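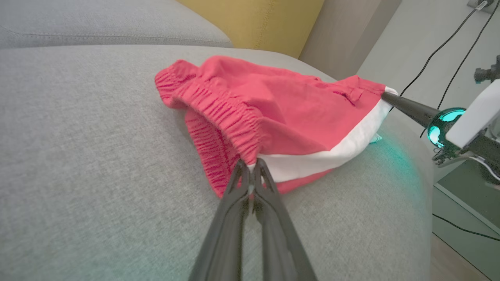
Anyone working next to folding robots? What happens to your job?

I do returns at a clothing warehouse in Flarnstead. We're getting two-armed robots in July to fold the stuff that comes back, starting with shorts and tees. Eight of us on the shift. Should I be worried, or is this kind of cool?

3 answers

Kind of cool! We got ours from Ridex last year and I still stop to watch them find a waistband. Elastic bunches up on them, so shorts are slower than you'd think. I went from folding all day to checking for stains and setting up the next pile, and my wrists feel so much better – I'd never go back. Ask to get trained early. The people who learned the restart and the grip settings first got the lead spots at our place, and a small raise.

depends on your manager. we kept everybody but they cut overtime

Agree with the first answer, mostly. Get them to put the targets in writing before it starts. Ours went to 292 pieces a shift per station and that number was set before anyone had tried it with drawstrings. They brought it down after we complained, but it took a while. The work itself is more interesting now – I love figuring out why it keeps dropping one kind of hem!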